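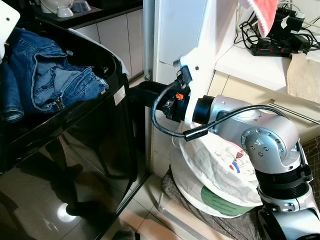 4 min read

About > Who we are

Hello! I'm Nusrat, and I started Natix with Shahram Amini after the two of us had spent far too long writing code that told a robot how to pick up a sock. Every new sock needed new code. One evening Shahram gave up, grabbed the arm by the wrist and simply walked it through the movement, and I remember thinking, well, why aren't we doing that all day?

So now we do. We're a small company of 11 people and we teach robots household jobs by showing them. Somebody takes hold of a pair of controls, the robot's arms copy what their hands do, and we record the lot: the camera views, the joint positions, how far the grippers are open. Do that enough times, with enough different clothes in enough different heaps, and you have something a robot can learn from. Laundry is our biggest subject by a mile (I have opinions on duvet covers that you don't want to hear).

How a day goes

We start at 9 with coffee and a look through the last day's recordings. Then the operators pair off, one driving and one setting out the washing, and they swap when the driver's shoulders start to complain. A session on the controls lasts 30 minutes and then you get up, walk about and eat something. I was the one who used to skip the breaks, and my recordings from those weeks are dreadful, all jerks and second thoughts.

Jeans are where new people find out what the job is like. They're heavy, they're stiff at the seams, and a leg will swing off on its own the moment you lift the waistband. With one arm you end up dragging. With two you can share the weight, one gripper up by the waistband and the other further down, and hold the whole thing over the basket while you decide where the legs ought to go. It feels odd the first few times because your own hands are holding nothing at all!

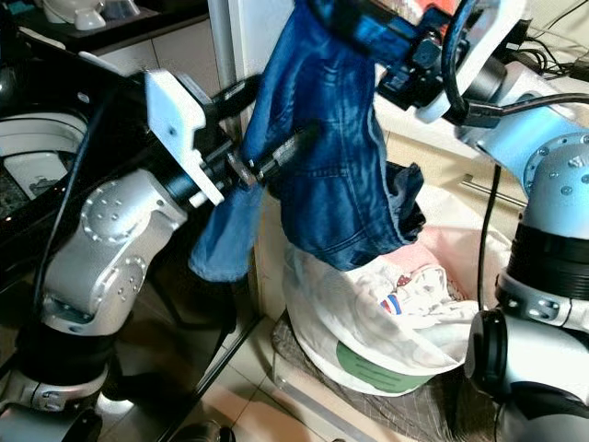 Hand guiding or remote control?

People ask us this a lot, so I'll put it down here. We do both. Hand guiding means you take hold of the arm itself and move it, and it's lovely for short, careful things like turning a knob or closing a drawer. You can feel when you've hit something. The trouble is that you're standing there with your elbows all over the pictures, and you'd need to be rather athletic to guide two arms together.

For anything floppy we use remote control. Our own set of hand controls is called Dravetti, and Shahram has rebuilt it more often than he'd like me to say. The current version is light enough that my wrists have stopped aching, and the squeeze trigger finally closes at a speed that matches your fingers. There's still a tiny delay. You learn to wait for it, a bit like talking on a bad phone line.

We also record from the wrist. The view from up at the head is good for finding the basket, but once you're down to a fold of cloth it's the close view that tells you whether the fingers are either side of it or you're just pushing it about. Our drivers keep both views open and glance between them. New starters tend to stare at the big one and ignore the little one, and I nag them about it.

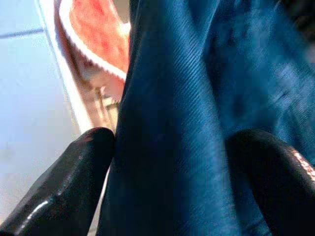 What we keep and what we bin

We keep the fumbles. If a driver misses the cloth, backs off and tries again, that goes in, and it gets a note saying so. A robot that has only ever been shown perfect grabs hasn't a clue what to do after a bad one. What we bin is the muddled stuff, where the driver changed their mind about the task halfway or somebody wandered in to ask about lunch.

Shahram reads through the notes every Monday and sends back the ones he can't follow. He's fair about it. He sends mine back too.

Who we work with

Most of our recordings go to Prodico, who build the learning software, and they've been with us from the beginning. We also run a training course at Alipour for people who'd like to become operators. It takes 12 people at a time and you don't need a technical background. Some of our best drivers came from tailoring, hairdressing and a chip shop. Patience counts for more than anything on a CV.

If you'd like a go on the controls, write to us and ask for me. Wear something comfy, and bring an awkward garment if you've got one.

Filed under: Our company, People, Teaching by hand

Last updated: November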